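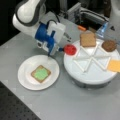

A square cracker with pale green spread on a white plate.

Crispness is a moisture problem. A cracker leaves the oven at Omwood's Dranovport plant with 2 percent water and begins taking up more as soon as it cools. Hajnalka Vörös, who runs the shelf-life lab, stores samples at 62 percent relative humidity and breaks them on a load cell at fixed intervals.

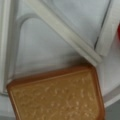
Her November series used 654 crackers from a single batch. Fracture force changed little at first, then the curve flattened and the samples bent before they broke. Toppings speed this up — water moves from the spread into the base until the two reach the same water activity. A thin layer of fat between them slows the transfer. Salt in the spread also helps, within the limits of taste. The lab's next series will compare two barrier fats over the same storage period.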